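Cómo doblar una camisa de manga larga sin que las mangas queden hechas un acordeón

30 de junio de 2022 · 4 respuestas · 100 veces compartido

marea_baja

¡Hola a todos! Llevo desde octubre intentando tener el armario decente y con las camisetas ya me apaño, pero las camisas de manga larga me pueden. Las extiendo en la mesa, meto una manga, meto la otra, y cuando llego al final tengo un bulto en el medio y los puños asomando por abajo. No quiero colgarlas (tengo una barra ridícula y ya está llena de abrigos) y tampoco me apetece comprar una tabla de esas de plástico. ¿Las mangas van cruzadas por detrás o bajando en paralelo? ¿Y se abrochan todos los botones o da igual?

Rasmus Paulauskas

Yo doblaba camisas en la tienda Vastden de Dranuvdale, así que algo te puedo contar. Boca abajo siempre, y abrochada: el primer botón, el del medio y el último, con eso basta. Antes de doblar nada, pasa las dos manos desde el centro hacia fuera, como si alisaras un mantel. Casi todo el mundo se salta ese paso y luego le echa la culpa a las mangas.

Después llevas un lateral hacia el centro de la espalda y bajas la manga recta, pegada al doblez que acabas de hacer. Nada de cruzarla — si la cruzas, se monta con la otra y de ahí sale tu bulto. Repites por el otro lado, subes el bajo hasta la mitad y vuelves a doblar. Si el puño asoma, le das una vuelta hacia dentro y listo.

Ah, y usa una mesa grande. En la cama la tela se hunde y no hay manera de que salga recta. Lo ideal es que quepa la camisa entera con una manga estirada y todavía te sobre sitio para apoyar las manos.

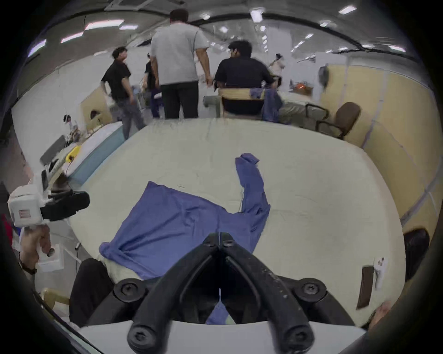 Camisa azul sobre la mesa, todavía sin alisar y con un puño doblado.

Con una camisa así yo empezaría por el cuerpo y dejaría las mangas para el final.

prata_y_sal

yo las enrollo y ya, caben más en el cajón. se arrugan un poco pero con el jersey encima ni se ve

Comentarios (2)

marea_baja: ¡Lo de no cruzarlas era justo lo que hacía mal! Esta tarde he doblado las azules y han quedado planas. La de lino sigue rebelde, eso sí.

brilia77: ¿Y con las de cuello duro? A mí se me aplasta en cuanto pongo otra encima.

Relacionadas
Cómo guardar jerséis gordos en cajones bajos
Quitar la marca de la percha en los hombros
¿Planchar antes o después de doblar?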